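The inventory for the flat on Tonditetti was due at five. Luana Leite had started with the bathroom, where there was little to record, and reached the kitchen at a quarter past three.

Her uncle had kept the kitchen by a system. Dry goods went on the left, tins on the right, and anything with a seal that could be closed again went on the middle shelf. Each shelf had a strip of masking tape with a number on it. The numbers ran to 26, although the cupboards had space for 21 shelves at most. Shelf 9 was a drawer.

She wrote this down as found. The form from Cabello had a column for condition and another for disposal, with three permitted entries: keep, give, discard.
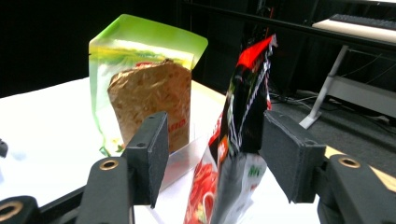
Snacks were the difficulty. Valeriano Manzano had not eaten them, as far as she knew. He had told her in August that salt was a form of impatience, and he had served her boiled potatoes to make the point. On the white tabletop she now had a clear pouch with a lime-green top, another bag inside it, tan and crinkled, and next to it a tall glossy bag, black above and red below. They had come from the drawer. The tape on the drawer said only L.

She checked the form. Food was to be listed by type, and the owner's intention was to be noted where known.

At four Leandro Sotomayor telephoned from the office to ask for the kitchen total.

"I'm on the drawer," she said.

"Does the drawer matter?"

"It has a label."

He told her to put it under give. She wrote the shelf number, then the word snacks, and in the last column she wrote keep. Then she moved on to the tins.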